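Home Lists Downloads Changes Contact
Filed under: Language data / Health words / Plain English

Lollis: a plain-English word list for cuts, stitches and healing

Last updated: 13 Feb 2023

What's in the box

Lollis is a free word list with example sentences, all to do with wounds, stitches and how skin mends. It has 574 headwords and 3,000 short sentences that use them. I started it for the adult reading class I help with in Fledton, where several learners had brought in hospital leaflets they couldn't get through, and it has grown into something I'm really excited to share.

Every headword has a plain gloss of twenty words or fewer, a part of speech, a rough reading level (1 to 5), and at least one sentence. Many have a "people also say" field, which is my favorite part of the whole thing! English has a wonderful pile of homely words for this stuff – nick, scrape, gash, graze, scab, proud flesh – and leaflets hardly ever use them.

Files

words.csv – one row per headword
sentences.csv – one row per sentence, linked to words.csv by word_id
variants.csv – spellings and "people also say" forms
notes.txt – odd cases, arguments with myself, things I changed my mind about

All files are UTF-8 with commas as separators. If a gloss has a comma in it, the field is in double quotes. The sentences file opens fine in any spreadsheet program, but please import word_id as text or you will lose the leading zeros. I lost them twice.

Groups

Words are sorted into groups by meaning. "Cut" is the biggest and has incision, slit, laceration, nick and their relatives. "Closing" has stitch, suture, staple, glue, butterfly strip. "Blood" has clot, ooze, smear, bleed (noun and verb) and so on. A word can sit in more than one group, and the group column then holds both names with a semicolon between them.

Incision was the word that got me hooked. It goes back to Latin for cutting into, and once learners see that, incisor and incisive come along for free. The gloss in version 1 was "a cut made by a surgeon," which left out every other careful cut, so it now reads "a thin, clean cut made on purpose."
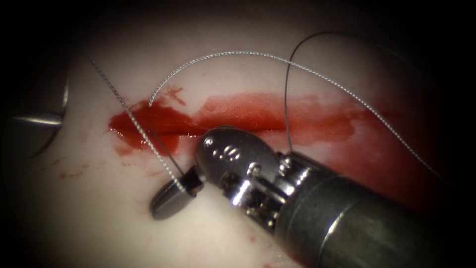
incision (n.), group: cut. The thin darker line within the red area.

Suture gave me far more trouble. It can be the thread, the row of stitches, or the act of sewing, and it's a verb too. In Lollis these are four separate rows with four word_ids. That makes lookups a bit slower for a person reading by eye, but it keeps the sentences honest: "The suture broke" and "The suture took an hour" should never share a gloss.

How the sentences were written

I wrote all of them by hand, mostly in the evenings. No sentence is copied from a leaflet, a textbook or a patient's record. The rules were simple. One new word per sentence, present or simple past, no more than fourteen words, and nothing that would scare a person who is waiting for an operation. I broke the last rule for "gangrene," where I couldn't find a cheerful way in.

200 of the sentences have also been read aloud in class and marked for where readers stumbled. Look for the column called "stumble," which gives the word where most readers slowed down. Often it wasn't the medical word at all! "Through," "though" and "bruise" came up again and again.

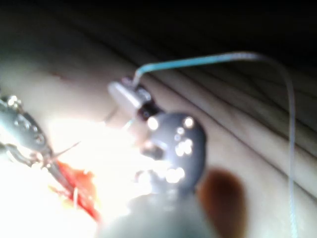

The reading levels are my own judgment, checked against the Kohlhase scale where it has an entry. Where the two disagree by one level I kept mine. Where they disagree by 2 or more I went with Kohlhase and left a line in notes.txt. If you load the list into Clavico, the level column should be mapped to "band," and the group column has to be split first.

Please don't use it for

Medical advice. The glosses say what words mean, and they don't tell anyone how to look after a wound. The list is also US English only, so plaster, jab and theatre (the hospital kind) are missing for now. I would love help with those.

Known problems

"Dressing" shows up in two sentences about salad. They're staying, because learners laughed.
"Wound" as the past tense of "wind" has no row yet.
A few variants are missing their word_id.

Next release

I'm aiming for September, with a new group for itching, peeling and scars. Corrections are very welcome through the Contact page – send the word_id and the sentence, and I'll gladly fix it.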